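Packing a Backpack for Lessons and Music Practice

Student Services, Travbridge School of Music
Updated May 17, 2020

This guide is intended for students of the Travbridge lower school and for the parents and guardians who help them prepare. It explains how to pack one backpack with reading books, drawing materials and a mechanical metronome. Students who carry an instrument case should also read the separate guide on instrument transport, available from the front office.

Before You Begin

Choose a flat surface large enough to hold the backpack and everything that will go into it. A dining table or a cleared desk is suitable. Beds and sofas are not recommended, as small items are easily lost in the folds.

Empty the backpack completely, including the front pocket. Turn it upside down over a wastebasket and shake out pencil shavings and crumbs. Check the seams, the zipper and both shoulder straps. A backpack with a torn seam should be repaired before it is used for books.

Lay the backpack on its side or back and set the items to be packed next to it. Having everything in view allows the student to compare the items with the lesson schedule before anything is put away.

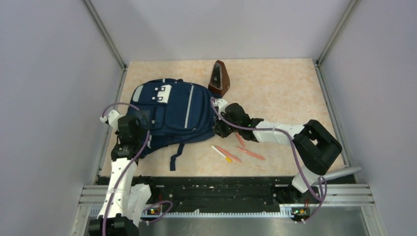 Students enrolled in the Sutter theory course will need writing implements for every session. Students in the general program should consult the weekly sheet.

Step 1. Sort the Items

Place the items in groups according to weight and shape. Books form one group, drawing and writing materials another. The metronome should be kept apart from both until it is ready to be packed.

Remove anything that is not required for the day. The school asks that a packed backpack for lower school students weigh no more than 6 pounds. A kitchen or bathroom scale may be used to check.

Step 2. Prepare the Metronome

A pyramid metronome contains a spring and a pendulum, and both can be damaged in transit if the following points are overlooked.

Stop the pendulum and secure it in its clip. Slide the weight to the position recommended by the manufacturer. Replace the front cover if the model has one. Allow the spring to run down before a long trip; for the daily walk to school it may be left partly wound.

Wrap the metronome in a soft cloth or a knitted hat. Do not use newspaper, which leaves ink on light finishes. Metronomes borrowed from the school are issued with a Pellov cloth sleeve, and the sleeve must be returned with the instrument.

Step 3. Pack the Books

Stand the backpack upright and open the main compartment fully. Large hardcover books are placed first, against the panel that rests on the student's back, with the spine facing down. Paperbacks follow. Thin picture books should be placed between two firmer books so that their corners do not bend.

Books left in a loose pile should be straightened and closed before packing. Check that no pages are folded under.
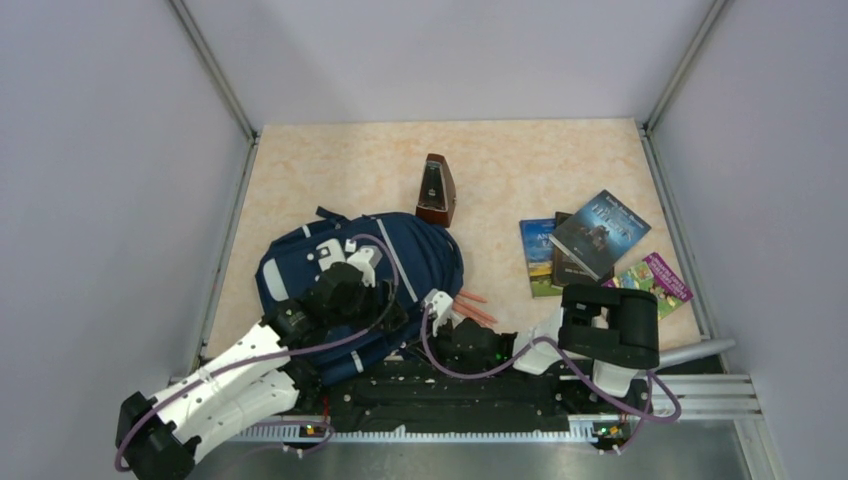 Library books must be kept separate from the student's own. A large rubber band or a cloth bag is sufficient. The replacement charge for water damage is set out in the library rules, and drink bottles should therefore be carried in an outside pocket or by hand.

Step 4. Pack the Small Items

Pencils, crayons, chalk and similar materials belong in a closed case. Chalk should have a container of its own, as the dust spreads to book covers. Place the case in the smaller pocket, where it can be reached without disturbing the books.

Step 5. Add the Metronome and Close the Bag

Lower the wrapped metronome into the main compartment with its wide base down, in front of the books. Fill any gap at the sides with a sweater or scarf. The metronome should not move when the backpack is tilted gently.

Draw the zipper closed slowly. If it resists, open the bag and remove an item. Fasten any loose straps so that they do not catch on bus doors or chair legs.

Unpacking

The backpack should be unpacked each evening. Remove the metronome first and stand it on a level surface, away from radiators and direct sunlight.

Borrowed Equipment

Metronomes on loan are due back before the December recess. Returns are accepted in Room 58 of the Tistov Building. Questions may be directed to the front office at extension 830.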